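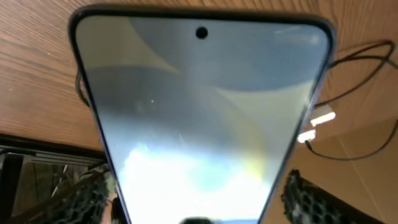 Manon Li nos escribe que escuchó dos veces el programa de octubre sobre los archivos de Pilside y que sigue sin entender por qué la mitad de los expedientes continúa cerrada. Pregunta también si pensamos volver sobre el tema. Sí: el nuevo episodio ya se puede escuchar y dura 70 minutos.

Tiempo de lectura: 4 minutos

Para quien llegue sin antecedentes, Pilside fue la oficina que durante años recopiló informes sobre sindicalistas, periodistas locales y profesores de la comarca de Drirmont. Cuando se disolvió, sus papeles pasaron a un depósito provincial sin inventario. El boletín Fortin pidió acceso por escrito y recibió 383 folios, muchos de ellos con párrafos enteros tachados. En el programa anterior leímos una parte. En este hablamos de lo que falta.

La primera media hora está dedicada al método. Los informes llevan una clave de origen en el margen, y comparando las claves se puede saber qué documentos salieron de la misma mano aunque el nombre esté borrado. Siete de esas claves se repiten a lo largo de toda la serie. Una aparece solo en los meses de la huelga del transporte y después desaparece. No damos nombres en antena —ni los tenemos confirmados— y pedimos a los oyentes que no los manden por conjetura.

La segunda parte trata de la ley. El depósito se acoge a un plazo de reserva que, según la respuesta que nos dieron, empieza a contar desde la última anotación de cada carpeta. El problema es que varias carpetas tienen anotaciones de archivo muy posteriores a los hechos, simples cambios de estante, y con ese criterio el plazo se alarga casi 7 años. Hemos presentado una reclamación sobre ese punto. Cuando haya respuesta la publicaremos completa. 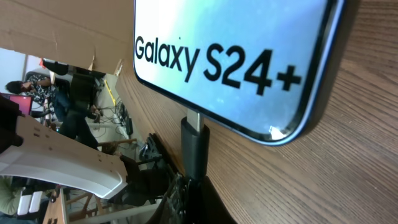
Galaxy S24+ sobre una superficie de madera.

El episodio está en la página de Flarideo, en la sección de entrevistas, junto con la transcripción y las copias de los folios que se citan. Quien prefiera leer encontrará las notas ordenadas por número de folio. Hay una errata en la nota del folio 70: donde dice «traslado» debe decir «traslado denegado». La corregiremos en la próxima versión.

El 18 de abril grabamos una conversación más breve con preguntas de los suscriptores. Saldrá con el siguiente boletín.

Comentarios

Ramiro T.
Lo de las anotaciones de estante me parece lo más grave. Con ese criterio basta mover una caja para cerrarla otra vez.

lectora_norte
¿La transcripción se puede descargar entera? Solo veo la primera parte.

Fortin
Ya está subida completa. Gracias por avisar.

O. Beltrán
Mi padre estuvo en la huelga del transporte. Os escribo por correo.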